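Shared kitchen on Testard Street asks for lids to match boxes

January 22, 2023

The shared kitchen of the Testard Street residents has started a collection of food storage containers, so that neighbors can take cooked meals home after the monthly supper. The collection is open until the end of April.

Oksana Bondarchuk, who runs the supper, told the newsletter that 62 containers were given in the first days. The problem is the lids. Eight boxes came without any lid, and several lids do not close on any box in the cupboard.

"Please try the lid at home before you bring it," she said. "All flaps must click. If one flap is broken, the soup will go in your bag."

Round and square containers are both welcome – only glass jars are not taken, as the shelf is too high for heavy things. Each container should be washed and have the apartment number on the bottom, not on the lid. Lids are often exchanged by mistake, and the marker does not stay long on a glossy surface.

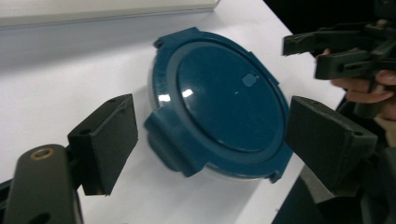
Issue 8, page 3

Round containers with a teal lid and locking flaps can be left on the white table next to the other boxes. Shufen Fu will sort them by size before the next supper. People who want a box back can ask her at the kitchen until 8 in the evening. Lids without a box are kept for one month.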